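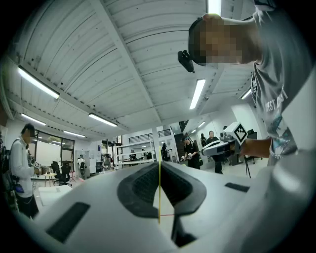 Tube lighting under a white corrugated metal ceiling

Delleo LED Batten, twin pack

The Delleo batten is a surface-mounted light for workshops, stores, garages and village halls. It replaces older fluorescent fittings and uses the same fixing points in most cases, so the ceiling does not need to be drilled again. Each pack holds 2 battens, end caps, fixing clips and a paper template.

The body is steel with a white finish and the cover is frosted. Light output is 3,000 lumens per batten in neutral white. There is no starter and no ballast to replace. The light comes on at full strength straight away, and it does not hum — a common complaint with old tubes.
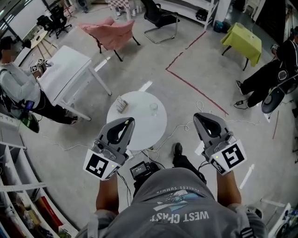 For a plain rectangular room, set the rows parallel to the longest wall and keep the first row half a spacing in from the side. Pale floors and walls send a good deal of light back up, and you may find you can leave out a row. Over benches, fit the batten slightly forward of the front edge so that you do not work in your own shadow.

Wiring is by push-fit terminal at either end. The supply must be switched off at the board before the cover is removed. The fitting is not suitable for outdoor use or for rooms that are hosed down. It cannot be dimmed. If you need dimming, see the Lemine range.

Product code: 469
Stock: held at Wiltbridge
Price: £93 per pack, including VAT
Delivery: next working day on orders placed before noon

Customer comments
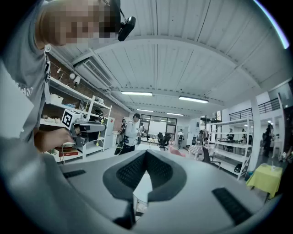

Qian: Fitted two packs in May in place of the old tubes. The clips are stiff and the template is a bit thin, but the holes lined up. Much better light at the far end of the unit. Would like a longer tail on the earth wire.

Reply from Wiltbridge: A longer earth lead can be added on request. Please put a note on the order.

Page last updated 29 December 2021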